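Hillura Desk Set, data card and readme

Version of Saturday, November 15, 2025

What this package is

Hillura is a paid data package for teams who train robot arms to tidy desks and shelves. It is sold by Fasstead and comes as a download with a license for one company. This file explains what you receive, how to unpack it, and which limits we know.

Contents

The package has 108 recorded episodes of pick and place work. Of these, 86 are for training and the rest are kept apart for testing. Please do not mix the two parts, or your scores can not be compared with the scores of other customers. Each episode comes with the wrist camera video, the joint positions, the gripper opening, and one short instruction in English.

Video is stored at 30 frames per second. The joint positions have their own clock, so use the time column to match them and do not count rows.

The rooms are named Clegg and Hisley. Clegg is the desk and shelf room, Hisley is the kitchen room. If you bought the desk part only, the Hisley folder is missing and the loader will print a warning. You can ignore it. 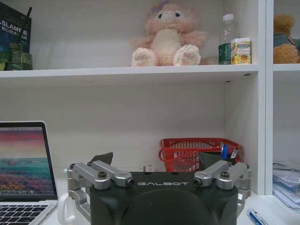

Wrist camera view, Clegg room: gripper at the desk, shelf with plush toy and water bottle behind.

The wrist view is the main view of this package. The gripper takes a large part of the picture, and the fingertips can hide small things. In the view printed in this file, the right fingertip covers part of the pen holder and of the red basket. If your model needs a free view of the target, we advise to read a few earlier frames together with the current one.

Clear plastic and thin handles are difficult for most depth methods we tried. We give no depth files for this reason.

How to install

1. Unpack the archive to a disk with 48 GB free.
2. Put your license file in the top folder.
3. Run the check script. It compares every file with the list and tells you which ones are damaged.
4. Open the loader settings and choose Clegg, Hisley, or both.

Known problems

Some instructions name a color only, for example "take the red one". We will write these longer in the next version.

In the August version the gripper opening was saved in the wrong unit. It is now in millimeters. If you have models trained on the old files, train them again.

License and support

You may train and sell models made with this data. You may not pass on the videos. Questions go to the Fasstead support form, please write your order number in the first line.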